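4.2 Where the soft things go

I said in the last section that I'd come back to the toys, so let me do that now. When I started this study I was mostly after kitchen stuff, like which drawer the good knife lives in and why people keep four kinds of lids. Toys weren't on my sheet at all. Then Wulan Sumampouw, who did the second round of coding with me, went through the first 42 rooms and told me I had missed the best part. She was right! Out of 354 storage spots in the full set, 200 held at least one thing the owner described as having "no real place," and soft toys came up in that group again and again.

I call these spots soft shelves. A soft shelf is a piece of open storage where things get piled by feel, with no fixed row and no front or back. You can spot one pretty fast once you know what to look for (I started seeing them at my sister's house, which made me a bad dinner guest). Open wire units are the usual place for it. A wire unit has no doors and no sides, so a pile can lean out into the room, and the posts are handy for hanging things. People in the Dultau group used the posts nearly as much as they used the shelves. Figure 6 has a good one.
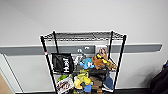 Figure 6. A soft shelf on a black wire unit. Toys grouped on the middle tier, fabric bag hung at the left, top shelf clear.

What I like so much about this one is the top shelf. If you asked me to design a unit for toys I would put the light, pretty things up high, and there's a perfectly good wire grid up there with a raised lip in front. The plush toys are one tier down all the same, sitting close together, with the brown and orange one up on the pile and leaning out over the right side. We coded this pattern as "low and close," and we kept it apart from "spread," where each toy gets its own bit of shelf. Wulan wanted a third code for toys that are partly hidden by something else, such as the small gray-and-white one by the edge of the bag. I fought her on it for a week and then gave in, and you'll find it in Table 3 as "tucked."

The bag matters too. In the Wuisan pilot we counted bags as things being stored, the same as a toy or a box, and that gave us some silly numbers. A bag on a post is storage and it's also a thing in storage, and our first sheet had just one column for both. For the main study we split the column and went back over all the old rooms, which cost us most of June. I'd still do it again. Once bags and baskets got their own column, we could look at what I care about most, the trip between the shelf and whatever the toys get carried in.

Our talks with owners about that trip were pretty loose. I'd ask what they would grab if they had to clear a shelf before company came, and they'd point. Hardly anyone pointed at a lidded box. They wanted something with a wide mouth and a handle, and they wanted it close by.
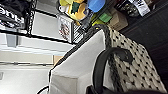 Woven totes were the favorite in all three groups, and I can see why. You can drop a toy in from any side, you don't have to fold anything, and a tote with a decent handle can be moved with one hand while you hold a phone or a kid with the other. Several people also told us they picked theirs for looks, so it could stay out in the room when it was full. That last bit gave us trouble. A full tote that stays out for a month has turned into a soft shelf of its own, and our coding sheet (the Irkitz version, see Appendix B) had no way to say so. We ended up with a simple rule: if the owner could tell us what was at the bottom without looking, we coded it as storage, and if they had to dig, we coded it as "in transit."

The rule isn't perfect. Wulan and I disagreed on more totes than on any other kind of container, mainly the ones that held toys mixed with small hard things like blocks and cups. For those we each wrote a short note and compared them at the end of the day, and the notes are kept with the room sheets. I come back to the mixed totes in Section 4.3, along with the question of who gets to decide that a toy is put away.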